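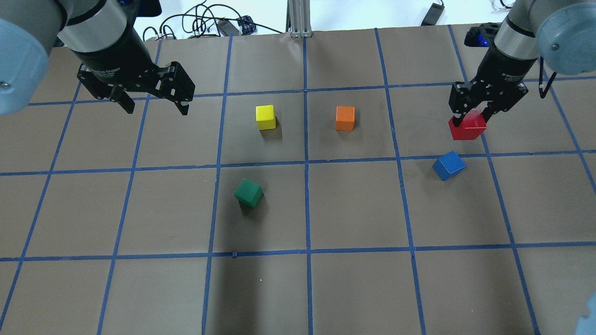

Eyvindur Kirkegaard bat in seiner Rückmeldung zur vorigen Fassung darum, die Reihenfolge beim Kleben verbindlich festzulegen: Wer mit den Querlinien beginne, bekomme die Mittellinie später kaum noch gerade, und jede Korrektur am fertigen Raster beschädige das Papier. Die Anregung wurde in Abschnitt 4.2 übernommen.

Suchbegriff eingeben Suchen
Seite drucken Seite per E-Mail senden

4 Einrichten der Rasterfläche

Dieser Abschnitt beschreibt den Aufbau der Arbeitsfläche für den Würfelsatz Ikach. Er gilt für die Tischausführungen Lastholm und Ingvarsson. Bei der Ausführung Ingvarsson ist zusätzlich das Beiblatt zur Tischhöhe zu beachten.

4.1 Benötigtes Material

- Abdeckpapier, grau-braun, in einer Bahn von mindestens 130 cm Länge
- blaues Malerklebeband
- Stahllineal oder Anschlagleiste
- weicher Bleistift
- Schere oder Cuttermesser
- Würfelsatz mit Würfeln in Gelb, Orange, Rot, Blau und Grün

Für den vollständigen Aufbau sind rund 15 Minuten einzuplanen. Das Papier sollte am Vortag ausgerollt und flach gelagert werden.

4.2 Papier aufbringen und Linien kleben

1. Tischplatte trocken abwischen. Reste von altem Klebeband vollständig entfernen.

2. Papierbahn auflegen und von der Mitte nach außen glatt streichen. Die Bahn muss an allen Seiten bis zur Tischkante reichen.

3. Papier an den Rändern befestigen. Innerhalb der späteren Rasterfelder darf kein Befestigungsband liegen.

4. Mitte der hinteren und der vorderen Tischkante mit dem Bleistift anzeichnen. Die Mittellinie durchgehend von hinten nach vorn kleben.

5. Weitere Längslinien beidseits der Mittellinie im Abstand von 14 cm anzeichnen und kleben. Gemessen wird stets von Bandmitte zu Bandmitte.

6. Querlinien im gleichen Abstand kleben, beginnend an der hinteren Tischkante. Das Band wird über die Längslinien hinweggeführt und dort nicht unterbrochen.

7. Sämtliche Streifen mit der flachen Hand andrücken. Überstehende Enden an der Tischkante abschneiden.

Hinweis: Reicht ein Streifen nicht über die gesamte Länge, darf angesetzt werden. Die Stücke sollen sich dabei leicht überlappen. Kleine Knicke und Überlappungen im Band sind zulässig, solange die Felder annähernd quadratisch bleiben und die Würfel eben aufliegen.

Achtung: Das Cuttermesser nur an der Tischkante verwenden. Schnitte innerhalb der Fläche verletzen das Papier und in der Regel auch die Platte.

4.3 Würfel auslegen

1. Würfelsatz auf Vollständigkeit prüfen. Maßgeblich ist die Packliste im Deckel des Behälters.

2. Würfel mit stark abgestoßenen Kanten aussortieren und durch Teile aus dem Ersatzbeutel ersetzen.

3. Würfel über die Fläche verteilen. Eine bestimmte Farbfolge ist in der Grundaufstellung nicht vorgeschrieben. Die Würfel müssen auch nicht parallel zu den Linien ausgerichtet werden.

4. Belegung der Felder im Aufstellungsbogen eintragen. Die Felder werden von hinten links nach vorn rechts bezeichnet - Zeilen mit Buchstaben, Spalten mit Ziffern.

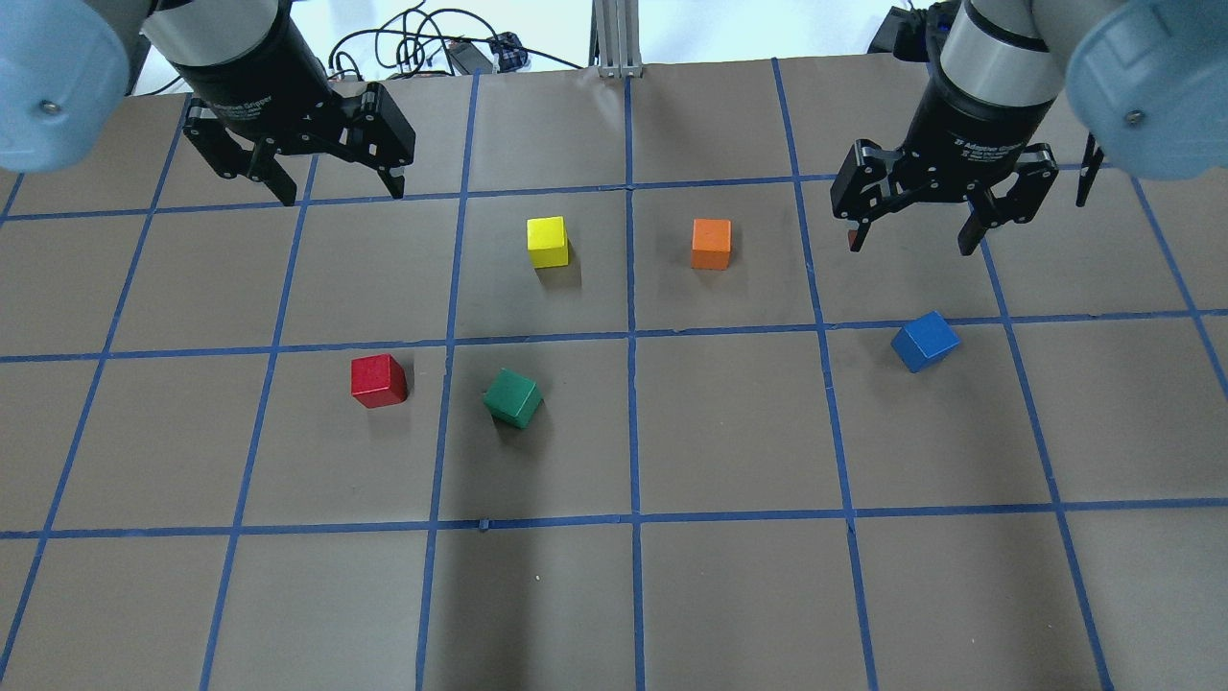

Abb. 2: Blaues Raster mit verstreut liegenden farbigen Würfeln

Hinweis: Die Belegung ist senkrecht von oben oder von mehreren Tischseiten aus zu kontrollieren. Bei schrägem Blick erscheinen die vorderen Felder größer als die hinteren, und einzelne Würfel können verdeckt sein. Ein Würfel, der auf einer Linie liegt, wird dem Feld zugerechnet, in dem sich der größere Teil seiner Grundfläche befindet. Lässt sich dies nicht entscheiden, ist er neu zu legen.

4.4 Beleuchtung

Die Fläche soll gleichmäßig ausgeleuchtet sein. Schatten auf dem grau-braunen Papier erschweren vor allem die Unterscheidung von Orange und Rot. Einzelne Leuchten sind so auszurichten, dass die Farben in allen Feldern sicher zu erkennen sind. Glänzende Unterlagen sind nicht zugelassen.

4.5 Pflege und Austausch

Das Papier wird nicht feucht gereinigt. Staub und Abrieb sind mit einem trockenen, weichen Pinsel zu entfernen. Die Würfel dürfen mit einem leicht angefeuchteten Tuch abgewischt werden und müssen vor dem Auslegen vollständig getrocknet sein.

Gelöste Bandenden werden nachgedrückt. Haftet das Band nicht mehr, ist der betroffene Streifen auf ganzer Länge zu ersetzen:

1. Würfel aus den angrenzenden Feldern nehmen.
2. Streifen langsam und in flachem Winkel abziehen.
3. Neuen Streifen entlang der vorhandenen Bleistiftmarken aufkleben.
4. Abstände zu den Nachbarlinien mit dem Lineal nachmessen.

Achtung: Reißt das Papier beim Abziehen ein, darf die Stelle nicht überklebt werden. In diesem Fall ist die gesamte Bahn zu wechseln und der Aufbau nach Abschnitt 4.2 zu wiederholen.

Ersatzpapier und Klebeband sind über die Materialausgabe Tukudar zu beziehen. Bestellungen werden bis Samstag, 12 Uhr, angenommen. Auf dem Bestellschein ist die Tischausführung anzugeben.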